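Salt by weight, and what happened when I stopped guessing

11 January 2022

I have been fermenting vegetables at home for nine years, and for most of that time I measured salt with a spoon. The results were edible often enough that I saw no reason to change. In October I lost two jars in the same week, one to soft texture and one to a surface growth I did not like the look of, and I decided to write the process down properly. The notes below cover salt, temperature, and jars, in that order, because that is the order in which I found mistakes.

Salt

The first mistake was the spoon. A tablespoon of fine table salt and a tablespoon of coarse flaky salt can differ in weight by nearly half, depending on the grain. I had switched brands over the summer without adjusting anything. My brine was weaker than I thought it was, and the weather was warm, and that combination favors softening.

There are two common ways to state brine strength and recipes rarely say which one they mean. The first is salt as a percentage of the water alone. The second is salt as a percentage of the water and the vegetables together. With a tightly packed jar the difference matters. Salt moves into the vegetables until the concentration evens out, so a brine mixed at five percent by water weight ends up well below that once the contents have equalized.

I now use the second method for everything. Put the empty jar on the scale, zero it, add the vegetables, add water to cover, and read the total. Multiply by the target percentage. Pour the water back out, dissolve the salt in it, and return it to the jar. For cabbage, which makes its own liquid, there is no added water and the calculation is on the cabbage alone. I use two percent there. For whole vegetables in brine I go higher.

A kitchen scale that reads to one gram is adequate for a jar of a quart or more. For small jars it is marginal, and I bought a second scale that reads to a tenth. It is a Nerolon, the cheap one with the lid that doubles as a tray. The auto-off timer is too short. It will shut down while you are trimming something and lose the zero, so write the jar weight on a piece of tape and stick it to the glass.

Temperature

The second mistake was the shelf. I had assumed my pantry was at room temperature, by which I meant the number on the hallway thermostat. I put a logging thermometer in there and left it. The pantry shares a wall with the water heater closet, and the upper shelf ran over 8 degrees Fahrenheit warmer than the hallway every afternoon. The lower shelf tracked the hallway closely.

Warm ferments go fast, sour early, and give the enzymes that break down pectin more to work with. Cool ferments go slowly and keep their texture. I moved all jars to the floor level, and the schedule I had been using for years became wrong. What used to be ready in a week is now closer to two. I taste at intervals and move the jar to the refrigerator when it is sour enough for me, and I have stopped writing a finish date on the lid.

Chiyo Shibata, who taught the evening class where I learned most of this, kept her crocks on a concrete floor in the north corner of her garage. At the time I took that for a matter of available space. I have since asked her and she had measured it.

Jars and lids

I have used three closures: a plain screw lid that I loosen daily, a lid with a water airlock, and a silicone valve lid. The plain lid works if you remember it. The airlock works until the water evaporates, which in a dry winter is sooner than you would expect. The valve lids from Lurel have been the least trouble, although the valve clogs if the jar is filled too high and brine gets pushed into the slit. Leave more headspace than seems necessary. An inch and a half is about right for a quart.

Weights are the other half of it. Anything above the brine can mold. Glass disks fit wide-mouth jars and little else. For narrow jars I use a small bag filled with brine of the same strength, so that a leak does not dilute the contents. Ryota Murakami suggested this to me in a comment on an earlier post and I have not found anything better. He also pointed out that I had printed a percentage wrong in that post, and it has been corrected.

Cucumbers

Cucumbers are the least forgiving of the common vegetables and they account for most of my failures, including the soft jar in October. The usual advice is to trim a thin slice from the blossom end, where the softening enzymes are concentrated. I tested this with two jars from the same batch, same brine, same shelf. The trimmed jar was firmer. A single pair of jars does not prove much, but the slice costs nothing and I do it every time now.

Tannin sources are also recommended — grape leaves, oak leaves, black tea. I have used grape leaves for several seasons without a control jar, so I have no result to report.

Variety matters more than either. Small pickling types with few seeds hold up. Long slicing types have a wetter core and tend to go hollow or slack if fermented whole. If long ones are all you have, cut them into spears, keep the brine at the strong end, keep the jar cool, and plan to eat them early.

Long green cucumber, three views. 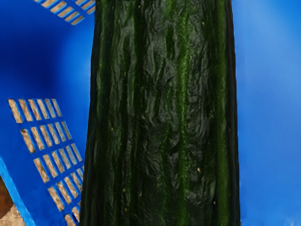
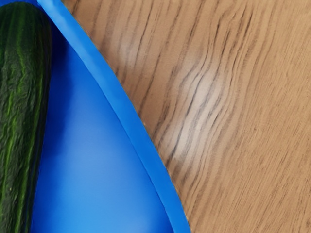
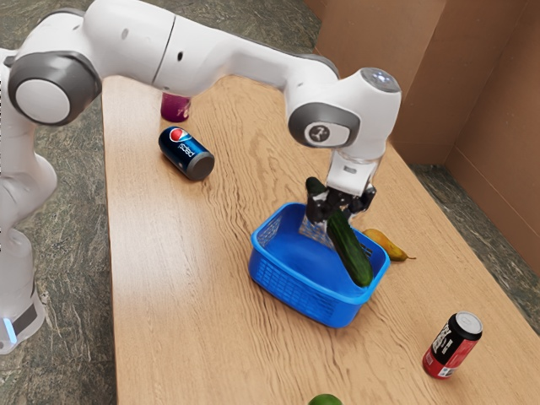 Can I reuse the brine from a finished jar for the next batch?

Use a small amount as a starter and mix the rest fresh. Old brine has already given up part of its salt to the first batch, and its acidity is high enough to change the order in which the bacteria establish themselves, so a jar filled entirely with it tends to sour quickly and taste flat. A couple of tablespoons per quart is enough. Calculate the salt for the new jar as if the old brine were plain water, and discard any brine that came from a jar with soft vegetables or surface growth.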